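Puvlow two-arm kit, four months of use
Rating: 2 of 5

I bought the Puvlow kit in November, after I read many good opinions of it. It comes as printed parts, servos, two bases and the control software, which is named Skidulow. You assemble two small arms and teach them a task by moving them. My task is folding and flattening microfiber towels. I like the kit in many ways, but it has one fault which I consider serious, and the product page does not mention it.

Assembly

The assembly took me two evenings. The printed parts fit well and the screw holes are clean. The instructions are clear until the wiring chapter, where the drawings become too small to follow. I had to open the file on a big screen and zoom in. Please note that the cables between the joints are left free, and there are no clips for them in the box.

The fault

In normal work, each arm should stop if its gripper comes too near to the other one. Skidulow calls this the "neighbor limit," and it is switched on from the factory. In February my orange arm lost its position during a run. It did not stop and it gave no message. It continued to move with a wrong idea of where it was, and it pushed the other gripper sideways until I pulled the power plug. One finger was bent and the wrist servo smelled of burning.

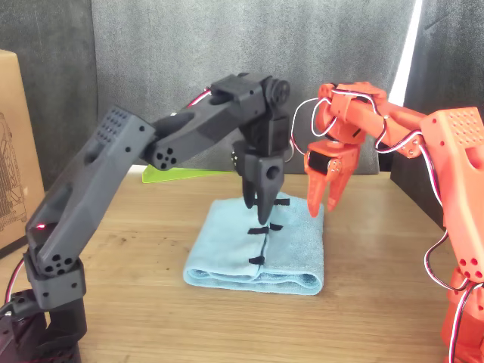 The neighbor limit works only from calculated positions. If one servo reports a false angle, the software believes it, and the limit protects nothing. For a towel task this is not a rare situation, as both arms must come to the same small area. With the gray gripper and the orange one so close together over the folded cloth, an error of a few degrees is enough for a crash. I also do not like how the servo wires make a wide loop at the orange wrist. I can not prove that a pulled wire caused my false angle, but I suspect it.

I looked in the log afterwards. The angle value of the wrist jumped from 1152 to 2636 between one line and the next. No real joint can do this, and a simple check in the software should catch it. Skidulow wrote the number down and went on.

What the seller did

I bought from Gruvier, and they answered politely. They sent a new servo and a new finger without cost. About the software they wrote only that my report was "forwarded to development." I asked again in March and received the same sentence. My friends at the Tăng workshop, who own the same kit, were never warned either.

How I work now

I run the arms at low speed, and I keep one hand near the plug. I also taught the task again so that each gripper stays at its own end of the towel as long as possible. Black tape on the short edges helps me to see quickly if the cloth has moved.

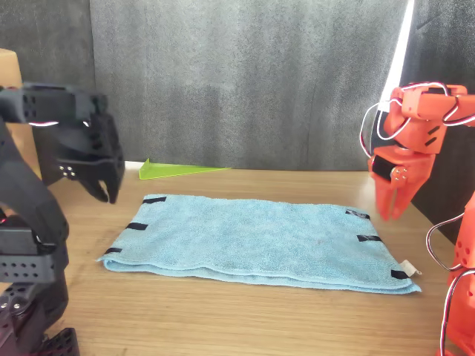
Should you buy it?

If you want to learn, and you will always sit beside the arms, the kit is good for its price. Add a power switch that you can reach without crossing the table — I paid for mine separately, and it should be in the box. For a school, or for any place where the arms run alone, I can not recommend it before the software is corrected. I will change my rating if an update comes.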